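Dec 19, 2025
2 min read

Natural dye bench, vat 3. Back on the indigo after a fortnight of pretending it would fix itself.

Vat was sulking when I came in. Surface flat, no bronze film, and the liquor a murky blue where it should be yellow-green. pH strip says 9, which explains most of it. Somebody (me) left the lid ajar over the weekend and it has been quietly drinking air ever since. Added lime in small lots and a fructose top-up, stirred one way like a good citizen, lid on, went off to do invoices.

Weighed out the Ikthorpe linen while waiting. 348 g dry after scouring, so it lost more in the scour than the mill's paperwork would have you believe. Áine reckons it's sizing. I reckon the mill weighs its cloth on a damp morning. Either way the mordant sums in the May entry are wrong and want redoing before anyone uses them for the weld or the madder. I've put a pencil line through them. Please don't rub it out again.

Vat came good after lunch. Colour right, smell dreadful, Montserrat opened both windows without comment.

Dipping notes for the Bavthorpe order:
– wet out overnight, not "for a bit" (see previous disaster)
– two minutes under, no lifting to check
– full airing between dips, colour turned before going back in
– neutralise in weak vinegar at the end, then rinse until bored

Did two dips on the test strips and stopped there. The second is already a colour I'd sell. The customer wants darker, as customers do, and has sent a swatch from a shirt that was plainly dyed with something out of a drum. I'll get as near as I can and call it heritage.

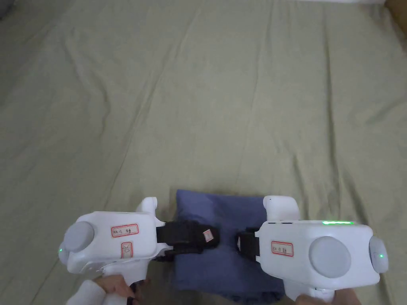 Navy on sage.

Rub test was less cheering. White cotton came away pale blue after a few strokes on the darker strip, hardly anything on the lighter one. Could be the rinse, could be that I rushed the airing. Will repeat with a longer rest before I start blaming the water, though I do have a speech ready about the water.

The Aigner scale is drifting again. Zeroed it, turned my back, and it had grown a gram out of nothing. Use the old balance for anything under 50 g until it's been looked at.

Gratano rang about the spent liquor. They'll take the drums in the new year, provided the labels are legible this time. Áine has nicer handwriting than me and has been told so.

Still to do: feed vat 3 before locking up, soak the next lot of linen, find the lid clamp. Last seen holding the door open.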